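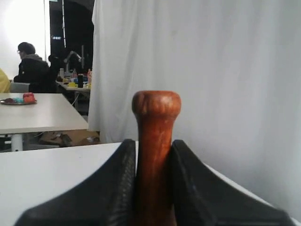

The Handle Test

The night before the acceptance run I reread the vendor's letter, which promised that the new finger pads would need no attention for 300 hours. I have been looking after grippers long enough to know what a promise like that is worth. I printed the letter and put it under my coffee.

The arm was a Pevix, the second one we had bought, and it had been dropping handles since February. Tool handles were all it had to hold. Kowalczyk turned them in the old building at Usstead and sent them over by the crate, and the arm was supposed to take each one by the shaft, keep it upright, and hand it on. A child could do it. The arm could do it too, for most of a morning, and then a handle would start to lean, slowly, like a man falling asleep on a bus.

The office blamed the software. The software people, who worked from Clostby and had never smelled the place, blamed the wood. Too much variation, they wrote. Could the handles be made more alike? I wrote back that they were handles.

So I took the fingers off. Two screws each, and one of the four had been put in crossed by somebody who was in a hurry, possibly me. I laid the fingers side by side on a clean rag and looked at the pads under the lamp. The crosshatch was still there if you tipped it to the light, but the little valleys had filled with something brown and shiny. Finish, I suppose, and dust, and whatever comes off people's hands. I ran a thumbnail down one groove and it came up with a curl of the stuff.

A five-dollar toothbrush would have been an insult to the budget meeting, where they had spoken of a retrofit. I used a one-dollar toothbrush.

When the pads were clean I put the fingers back and closed them on nothing, to see whether they met. They didn't quite. The left one got there first. I backed it off a hair, closed them, backed it off again, and kept at it until a strip of paper dragged the same at the top as it did at the bottom. The manual gives this job 15 minutes. The manual was written by someone with three hands.

Then I needed a handle. The crate was full of new ones, smooth and pretty, and I didn't trust any of them. I went down to the drawer and got the old one with the scuffed knob, reddish brown, the finish gone blotchy from years of being somebody's. If the arm could hold that, it could hold the crate. I set it between the fingers, knob up, and told the arm to close.

It held. I wasn't impressed. It had always held at the start.

I pulled up a stool and opened the log. "6/13/18," I typed. "Pads cleaned, left finger reset, old handle in the grip. Watching." I had decided on 180 minutes, on the theory that a fault which likes to wait should be made to wait. The count on the controller said 596 cycles since the last reset, and I left it alone so the office couldn't say I had tidied the evidence.

For the first hour I looked at the knob. There was a pale patch of grain on it and I used that as my mark against a seam in the wall. The patch stayed on the seam. I ate half a sandwich. The patch stayed on the seam. Somewhere in the second hour the compressor kicked on and I jumped, and the handle didn't.

Near the end I thought I saw it go. I got down until my chin was level with the fingers and shut one eye. Either it had moved the width of a pencil line or I had, and there was no way to tell which, because I hadn't thought to mark the stool.

I drew around the legs of the stool in pencil and started the clock again.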